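Neighbors Bring Petition With 1,448 Names to Save the Plilis Creek Woods
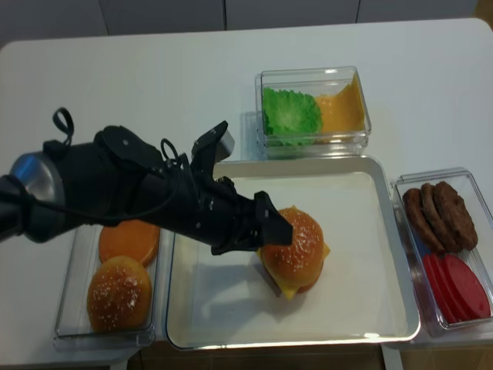
PRULTVILLE, 22nd May — Residents who have spent much of the spring walking, writing letters and knocking on doors on behalf of the Plilis Creek woods will hand a petition bearing 1,448 signatures to the county this week, asking that the planned Bandara Road bypass be moved away from the oldest trees in the valley.

The campaign, which goes by the name Friends of Plilis Creek, began in April when a few families on the east side of town saw orange survey ribbons tied along the footpath. They had known that a road was being talked about (it has been talked about in Prultville for as long as most people can remember), but the route they had been shown ran along the old feed mill property and came nowhere near the creek. The version now on the table cuts straight through 12 acres of oak and beech and crosses the water in two places.

"I have walked my dogs under those oaks in every kind of weather, and I taught both of my grandchildren to tell a nuthatch from a creeper there," said Waltraud Albers, who speaks for the group. "We understand that people want a quicker way around town, and I sit in that traffic on Oser Street as well, same as everyone. We would just like the county to go back to the mill route and take a good, long look at it before a single tree is marked for cutting."

The group is asking the county for a new study of the mill route, a full survey of nesting birds along the creek, and a public hearing held in the evening, when people who work during the day can get there. The last hearing took place at ten in the morning, and a good many neighbors have told us they would have loved to come and simply couldn't leave their jobs.

Since the middle of April, members have kept up a friendly daily presence at the trailhead, with folding chairs, a guest book and a big hand-painted banner made by the older children. Everyone is welcome to stop by — supporters, doubters and people who only want to stretch their legs. The gathering is peaceful and stays on the public path, and we ask all visitors to keep clear of the survey stakes and leave them just as they find them.

Guided walks through the woods set out from the Oser Street trailhead at 3 p.m. every day until the county votes. They take a little under an hour at an easy pace, and the ground near the lower bridge can be muddy, so please wear sturdy shoes. Dogs on leashes are very welcome.

Reporters who would like to join a walk or speak with Waltraud Albers can find her at the trailhead most afternoons, or leave a note in the Friends of Plilis Creek mailbox at the Prultville library.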